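Open Day at Rallgate

By Qusai Tannous
Mar 4, 2023

The bus let us off at the wrong gate, so by the time my grandfather and I got to the hall the first demonstration was already going. 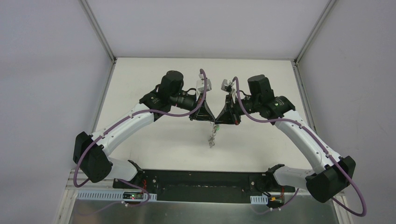
"How does it know when to let go?" my grandfather asked.

"It goes by the motors," said the woman in the Wenthorpe sweatshirt. "They have to push harder when the other hand has hold of the thing, and once it feels that, it opens."

He nodded as if she had told him the price of bread. Houshang Amini had mended watches for 50 years, and he did not trust a hand that wasn't attached to anybody. But he had moved up to the rail, ahead of two small boys, and he had his good glasses on.

I loved it right away. I loved the two white arms leaning in toward each other like neighbors over a fence, and the purple cables looping around their elbows – purple, of all colors! I would have stood there until they turned off the lights.

"Who taught it?" he asked.

"I did, mostly," she said. "Me and a fellow named Rathnayake. We do the job ourselves, over and over, and it learns from that. It took 600 tries before it was any good at this one."

"Six hundred." He turned to me. "My first month, my uncle gave me one screw. One! I put it in and took it out until my fingers bled, and then he gave me a different screw."

She laughed and asked what kind of screw, and that was the end of my seeing the rest of the hall. They talked about tweezers. They talked about breath, and how you hold it, and whether a machine was better off without any. He wanted to know if it got worse in the afternoon, the way he did.

"A little," she said. "The motors warm up."

"Ha!" said my grandfather, so loudly that one of the boys jumped.

They gave out Odidon pens at the door. He took his apart on the bus home, laid the spring on his knee, and asked me if they did this again in April.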